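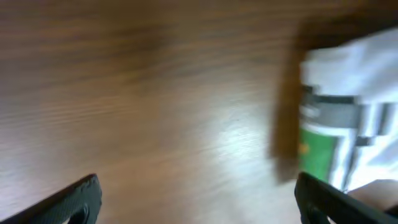 6 min read

The Marnum Ledger stopped printing on paper for one month last January, and I ran the production side of getting it back. Several readers have asked what the month involved. I am writing it down while I still have the spreadsheets open.

Some background. The Ledger is a weekly. It covers Marnum, the river villages and as much of Falluvcombe as we can reach by car before the council meetings start. The print run was 3000 when I took over production and it is a little under that now. The newsroom is 5 people, two of them part time. I do layout, the print order, the distribution list, and the subscriber database, which is a database only in the sense that it has rows.

Our printer closed its small-web press at the end of the year. We had six weeks of notice. The press had been the last one within a morning's drive that would take a run our size in tabloid format, folded and bundled, with files sent the evening before. Every other plant I called had one of two answers: a minimum run well above ours, or a slot in the middle of the afternoon that would have put the paper on the counters a day after the news in it was useful.

So we went online only for January. We sent the full paper as a PDF to every subscriber with an email address on file. That left 105 subscribers with no email address. For those we printed the pages on the office copier, both sides, letter size, stapled at the corner. It was a poor object. The type came out at 68 percent of its normal size and the classifieds could not be read without effort. Two people canceled. More than two called to say thank you, and one of them read me a list of typos.

The copier work took most of an evening each week. The machine overheats after long duplex jobs, so I split the run into batches and let it rest between them. Toner was the largest single cost of the month. I had not budgeted for it, having assumed that not printing a newspaper would be cheaper than printing one. It was cheaper, but by less than I had told the publisher.

The search for a printer came down to two plants. The first, Riquelme, is a commercial shop that mostly does supermarket inserts. They offered a good price per copy and a heavier stock than we were used to. Their trim size was narrower than our page by a little over half an inch. The second, Melby, is farther away and costs more per copy, but runs a true tabloid and could give us a press time of 9 p.m.

I spent two weeks trying to make Riquelme work. A narrower page sounds like a small change. We use a five-column grid, and every display ad we sell is priced and drawn to that grid. Taking half an inch off the page meant either thinner columns, which broke badly with our text face, or a four-column grid, which meant redrawing the rate card and every standing ad. I rebuilt one back issue in four columns as a test. Story lengths went up by a few lines each because of the looser fit at column ends. The legal notices, which are charged by the column inch, came out shorter and so would have earned less. To hold that income level we would have had to raise the notice rate, and the county approves that rate once a year, in summer.

That decided it. We signed with Melby for a year.

The move had its own problems, most of them about color. Our old printer converted everything at their end, and for years we had been sending RGB photos without thinking about it. Melby's system rejects them. The first test file came back with a preflight report eleven pages long. I wrote a batch action to convert images to the plant's newsprint profile and to cap total ink, and that cleared most of it. The rest were old logos supplied by advertisers, some of them many years ago, with black text built from four inks. On newsprint, four-ink text at small sizes prints with a colored fringe if the plates are even slightly out of register. I redrew nine of those by hand. The hardware store's logo turned out to contain a second, smaller copy of itself hidden behind the hammer.

Dot gain was the other thing. The new stock is more absorbent, and midtones fill in. Photos that looked right on screen printed muddy, faces in particular. I now lift the midtones until the picture looks washed out on my monitor and leave it there. It took three issues to stop correcting it back out of habit.

Distribution had to be reworked as well. The bundles used to arrive in Marnum before five in the morning. From Melby they arrive nearer to seven, which misses the early bakery trade and the first bus. We changed the order of the route so the bus station shop and the two gas stations are served first, and the Falluvcombe stops, which open later, go last. Counter sales for the first month back were down on the same month a year before. Sales at the bakery account for nearly all of the drop.

The PDF edition stayed. A fair number of people who received it in January asked to keep it, and it costs us almost nothing to send. I have kept it as a plain email with a link. We were quoted for an app and I declined. The open rate is better than I expected, and the replies go to a shared inbox that the editor reads before lunch. Some letters now reach us while the issue they are complaining about is still on the counter.

On money: the new contract raised our print bill by a noticeable amount. We covered part of it by dropping four pages in the two thin months of the year, and part by moving the television listings out. I expected the listings to produce angry mail. We received six letters, four of which were about the crossword, which had only moved to page 14.

Things still open: the mailing labels are printed in an order that matches the old postal route and have to be sorted by hand. The archive has a gap for January, and the library would like bound copies of something. I have offered them the PDFs on decent paper at full size. They have asked whether the stapled version could be included too, and I still have one complete set in the drawer, apart from the second issue, which is missing its last sheet. If you are one of the 105 and kept yours, please bring it by the office so I can copy page 23 and 24.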